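Hiron Yellow Parts Tray, shallow, sold by Pakex

The catalog calls this tray "unbreakable." We doubt it. It's a plastic tray with rounded corners and a raised lip, and it should be priced like one.
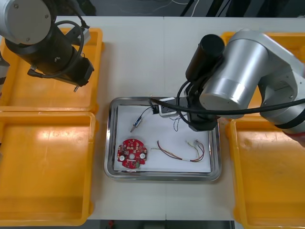 Small parts stay put behind the lip – up to a point. Fill it past the rim and they won't. The bright yellow does show up well on a white bench, but glare on the floor of the tray can hide a tiny screw.

Sold in packs of 3. Item 253. Lids? Hiron keeps promising them for April.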